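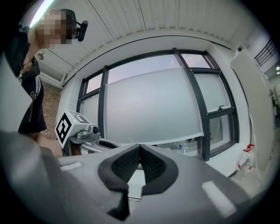 Noltora has opened a second collection room at its Udurlow office for recording manual tasks with hand-held grippers, the company said on 13 Apr 2021. Operators wear a head-mounted unit while they work, and a printed black-and-white marker block is fixed to the gripper for position tracking. The first release holds 1881 recordings across 80 household tasks; 909 were made in January. 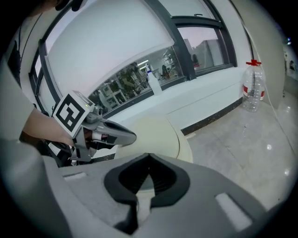
A hand-held gripper with its square marker, Udurlow collection room.

Training on the new set starts this month at Buvstead. Access requests go to the Noltora data office.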